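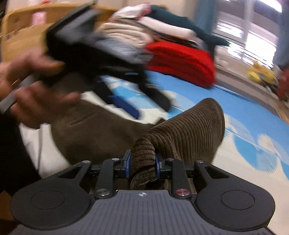
## Stedell corduroy overshirt, brown

Bought 5/15/24, worn and washed 11 times since. The ribs run vertically and the cloth takes a soft fold, so it bunches into a thick roll when picked up by one spot. Drape is good for the weight. Shrinkage after the first wash was slight at the cuffs – none at the collar. Lint is the weak point: wash it inside out, away from towels. It needs a wide hanger. Sizing runs long in the sleeve.

Khải Huỳnh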